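Community Help: Rentals and Housing
Deposit deduction for wall marks after move-out

Posted by Aoi Sakai, 24 June 2025

I vacated a one-bedroom unit at the Bilovbridge apartments at the end of my lease. The management office, Ogbonna, has sent an itemized statement withholding $535 from my deposit for "repaint, full wall, living area." I lived in the unit for 40 months. The paint was not new when I moved in, and I did not hang anything on that wall. I would like to know whether a full repaint may be charged to a tenant for marks of this type, and how a dispute should be worded. My total deposit was $2,340.
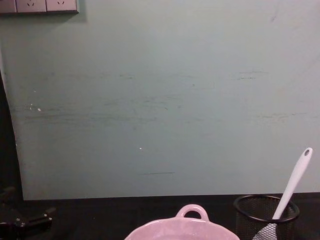

Living area wall, pale green paint with scuffs and streaks.

The lease states only that the unit must be returned "in good order, ordinary wear excepted." I have a signed move-in checklist, but the line for this wall says "fair" and nothing more.

Jannik Ackermann

The controlling words are the ones you quoted. In most places, ordinary wear is the landlord's expense, and light scuffing is commonly treated as ordinary wear. Holes, burns and unapproved paint colors usually are not. The rule in your state may be more specific, and you should read the deposit section of its landlord and tenant law before writing.

The age of the paint also matters. Many housing courts assign interior paint a useful life of a few years. If the paint had reached that age, the landlord may be able to recover little or nothing, even where the tenant caused damage. Request the following in writing: the date the wall was last painted, the invoice for the work, and any photographs taken at the inspection.

Send the letter by certified mail. State the amount in dispute, attach the checklist, and set a date for a reply. Many states impose a deadline for returning deposits, and some allow additional damages when money is withheld in bad faith.

Omelent

I was charged $73 for a similar matter and paid it. A damp melamine sponge takes off most scuffs, although it can leave a shiny patch on flat paint. It is too late for that if you have already returned the keys. You may wish to call the office first, as ours removed a cleaning fee after one telephone call.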